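Ticket 668
Subject: Drill chuck slipping, battery not seating
Category: Shared tools and room equipment
Opened by: Nadja Wallner
Assigned to: Wendelin Prantl
Status: Closed

Nadja Wallner, 9:20 am
The cordless drill from the shared shelf has two problems. The bit slips in the chuck when it meets any resistance, and the battery drops out of contact if the drill is tilted. When that happens the motor stops and I have to push the pack up with my palm to get it going again. I was putting up the Karnholm shelf brackets and got through four holes before I gave up. Tried both batteries, same result with each.

Wendelin Prantl, 9:45 am
Which drill is it? We have the older one from Gruveslow and the green one. Also, which bits were you using, and was the chuck tightened by hand or with the motor running?

Nadja Wallner, 9:58 am
The green one, with the red collar behind the chuck. Bits were from the Kelemen set, 6 mm masonry. Tightened by hand, then again by hand after it slipped the first time. I don't use the motor to tighten.

Wendelin Prantl, 10:10 am
OK. Please do the following before I come over:
1. Take the battery off.
2. Open the chuck all the way and tap the side of it with something soft, nose down, to get dust out.
3. Wipe the bit shank. If it has score marks, use another bit.
4. Look at the battery contacts and tell me if any are bent.
Leave the drill on the marble-pattern table by the two mesh chairs and I will pick it up from there.

Nadja Wallner, 10:40 am
Done. A fair amount of gray dust came out of the chuck. The shank of the 6 mm bit is scored all the way around, so I moved to a new one. Contacts look straight to me on both packs. With the new bit it holds better but still slips at high torque. The battery problem is the same.
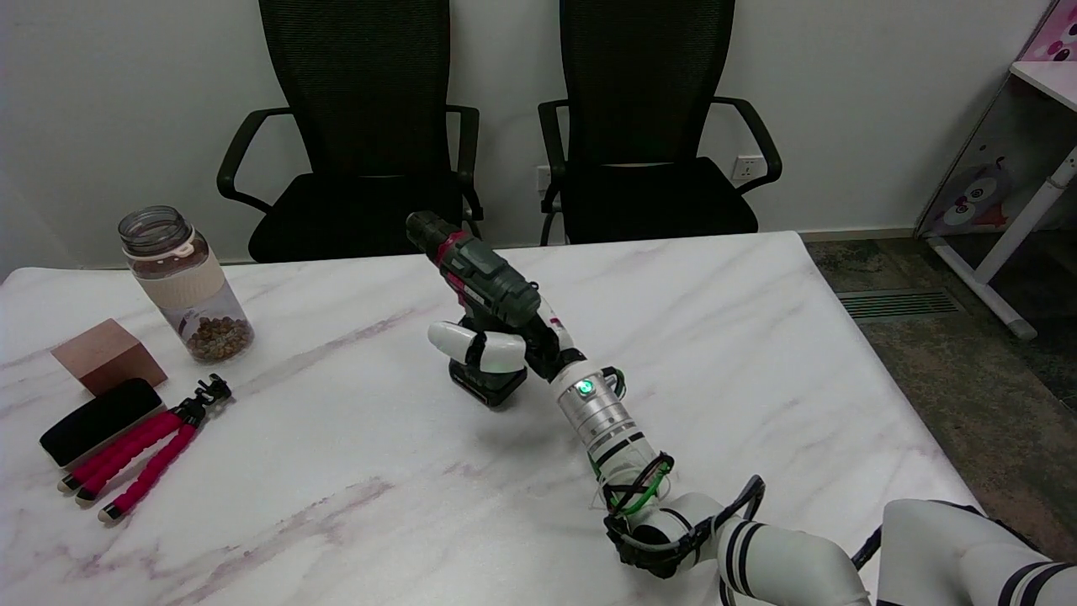
The torque ring was at 11 when I had the trouble this morning. I have left it there so you can see the same thing I saw. I also found that the battery latch on the left side doesn't click. The right side does.

Wendelin Prantl, 1:15 pm
Looked at it. Notes for the log:

Chuck: jaws were still packed with dust further back. Blew them out, ran the chuck open and closed several times, put one drop of light oil on the jaws and wiped off the extra. Test holes in scrap pine and in a piece of brick, no slipping at any setting.

Battery: the left latch spring was out of its seat — it was lying flat against the housing. Put it back with tweezers. Both sides click now. Both packs stay in when the drill is shaken or held upside down.

Charge: pack A showed 57 percent, pack B showed 34 percent. Neither was low enough to cause the cutouts. Both are on the Dasta charger now.

Two other things. The scored bit is in the scrap tin, please don't put it back in the set. And that table isn't a work surface. No drilling on it, even with a board underneath, as the top marks easily and people use it for meetings. Use the bench in the back.

Nadja Wallner, 2:30 pm
Understood about the table, all of my drilling was at the wall. I finished the remaining brackets with pack A. No slipping and the battery stayed in the whole time. One question — should the collar behind the chuck have any play in it? It moves very slightly if I push it sideways.

Wendelin Prantl, 2:50 pm
A little is normal on this one. If it gets worse or starts to rattle, open a new ticket and put this number in it. I have ordered a replacement 6 mm bit and a spare latch spring, both go in the drawer under the charger when they come in.

Nadja Wallner, 2:55 pm
Fine with me. You can close this.

Wendelin Prantl, 3:05 pm
Closed. Cause: dust in chuck jaws, worn bit, latch spring out of its seat. Parts used: none. Next check of shared tools is in February.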